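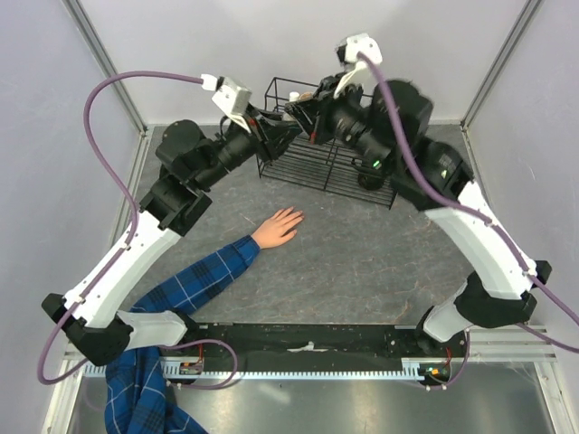 *Two robot arms, a wire rack, and one blue plaid sleeve.*

# Hidiver, a bill tracker for regular people: my review after a full session

September 2018

I've wanted something like Hidiver for years. I follow our statehouse the way other people follow baseball, mostly the health and tax bills, and until this year my system was a folder of bookmarks and a legal pad. It worked fine right up until a bill I cared about got a new number in the middle of the night and I spent two days refreshing the wrong page.

So I signed up. Hidiver is a website (and a phone app, more on that in a minute) made by a small company called Jemau. You pick your state, pick your topics or type in bill numbers, and it sends you a note whenever something moves. It costs $9 a month. There's a free version too, but it only lets you follow a couple of bills and the alerts come a day behind, so I gave up on it pretty quickly.

## Setting it up

Easy! I typed in "Medicaid," "hospital," and "sales tax," and it came back with 324 bills. That was a bit of a shock. You can trim the list by committee, by sponsor, or by whether the thing has had a hearing, and that last filter is the one I'd tell you to use first. Most bills never get a hearing, and you really don't need your phone buzzing over them.

I do wish the topic search were smarter. "Hospital" pulled in a bill about parking near the county hospital in Ustdale, plus a resolution congratulating a nursing class. Sweet, but no thank you. You can hide them one at a time -- there's no way to check a bunch of boxes and hide them together, and my thumb got tired.

## What it does well

The alerts are great. When the rural clinic funding bill I was following got folded into a bigger package, I had an email before I'd finished my coffee, and the email linked straight to the new bill and told me which section my old one had landed in. That alone would have saved me my two days with the legal pad.

I also love the compare view. It puts the old version on the left and the new one on the right, with changed words highlighted, and it scrolls both sides together. If you've ever tried to find one altered sentence in an amended tax bill, you know how much squinting that saves. I used it on the budget, which ran 785 pages as a PDF, and it loaded slowly but it did load. (My laptop fan had opinions.)

And the hearing calendar! It puts committee times right into whatever calendar you already use, room number included. When a hearing gets moved, the entry moves too. It missed one room change in the spring that I know of, and I ended up standing outside a locked door with a very nice lobbyist who was also in the wrong place.

## What bugs me

The phone app feels like it was made by different people. Highlighting doesn't show up in compare view, so you get two columns of tiny identical-looking text. It also logged me out every time it updated. I ended up using the app for alerts and saving the reading for my computer.

The plain-English summaries are hit and miss. On short bills they're fine. On anything with money in it they get vague, and I caught one that said a bill "changes the tax on nursing facilities" without saying which direction! It was an increase. You'd think that would be worth a word. Read the fiscal note yourself, which Hidiver does link to, down at the bottom of the page under a gray button that's easy to miss.

Vote records are there, but only floor votes. Committee votes, where half the interesting stuff happens, are missing for my state. I wrote to Jemau in July to ask and got a friendly reply saying they'd like to add them. No date given, so I wouldn't buy it on the strength of that.

## Compared to Jacobs

Before this I tried Jacobs, the one a lot of offices seem to use. Jacobs has the committee votes, better search, and a staff contact list that I really miss. It's also priced for people whose employer is paying, and the screens are so packed that I had to keep the help page open in another tab. If you track bills for a living I'd say go with Jacobs. If you're a clinic employee, a retired nurse, a parent with one bill on your mind, or just a nosy person like me, Hidiver will get you most of the way there for a lot less.

## Would I keep paying?

Yes, but I pause it once the session ends. You can do that from the billing page, and your lists and notes stay put until you come back. I've paused mine and I'll switch it on again when prefiled bills start showing up. If they fix the highlighting on the phone by then I'll update this review.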